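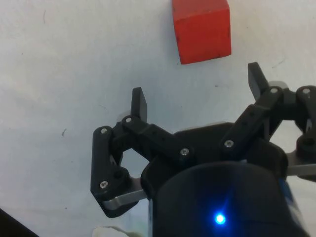 The year I stopped buying toys

My mum kept our toys in one old biscuit tin, and I swear we were never bored. So in February, after stepping barefoot on yet another plastic siren, I joined the Prasden toy library -- 79 families, one draughty hall, Saturday mornings only.

I was hooked by the second visit! You borrow up to eight things, keep them three weeks, then lug them back in a shopping bag (mine still smells of mandarins). Manaia Ngata runs the desk and remembers what every kid had last time. My two fought over a marble run the whole drive home, then built it down the hallway and left me hopping over it until bedtime.

Do we lose pieces? Of course we do. I once spent 19 minutes under the couch with a torch, looking for a puzzle giraffe -- he was in my gumboot.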